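Stilline Overnight Foot Balm – 50 ml tin

Dry heels, cracked skin round the big toe, that rough patch that snags your socks. Stilline is a thick balm for feet only. Shea butter, beeswax, a little peppermint oil. No added color.

How to use: wash feet, pat dry, rub in a pea sized blob per heel. Cotton socks on. Leave till morning. Most people do it every night for a week then twice a week after that. Goes on greasy – it's meant to, so dont walk on tile floors right after.
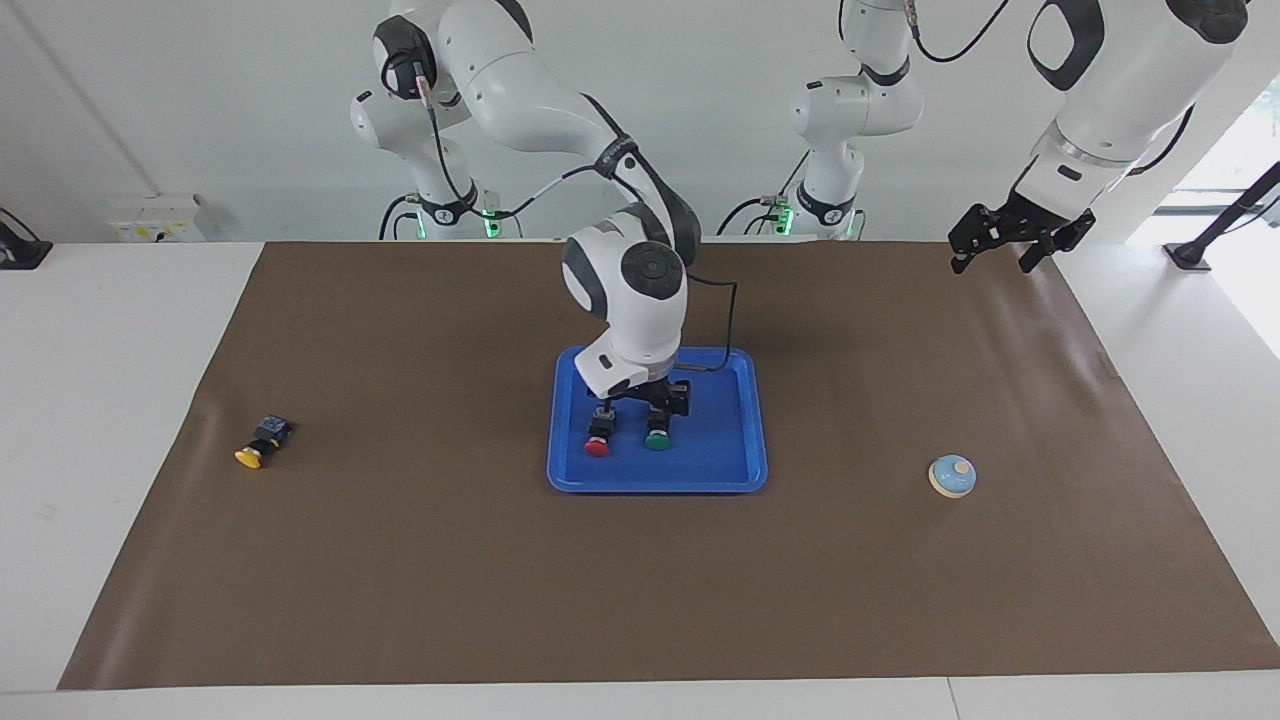 Scent is light, gone by morning. The unscented one is back in June, not before. Same base, no peppermint.

Sizes
50 ml tin, item 415
300 ml tub, item 418 (salon size, no spatula included)

Keeps 18 months unopened. Once open use it within the year. Gets soft in a hot car, put it in the fridge for an hour and it firms up agian. Texture might go a bit grainy, still fine to use.

Not for broken or bleeding skin. Not for kids under three. If you have diabetes ask your doctor first.

Matching Nivumum foot file sold seperately. Orders ship from our Bonimwood store, weekdays only. Opened tins can't be returned.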